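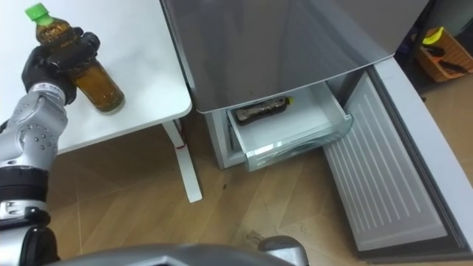
Head camera view, bottle task: hand closed on the tea bottle over the table, freezer drawer partly open.

Dritero bottle set

Recordings from a robot we put together in the shared workshop at Lillmont. The task is moving drink bottles between a table and a freezer drawer.

Contents
1297 episodes for training, 279 held back for testing. One folder per episode, with head camera video, joint positions and a text file giving the task.

Version
2020-02-19, first release. The April update will add wrist camera video.

Known problems
Joint log times run behind the video in the early episodes – use the offset column.
The glossy panel on the freezer throws reflections that upset the depth estimate.
Bottle labels were not annotated.

Use
Unpack everything into one folder and run the Nuron loader from there. It reads 1000 frames at a time – lower this if you run short of memory.

License
Free for study and hobby use. Ask before selling anything built on it.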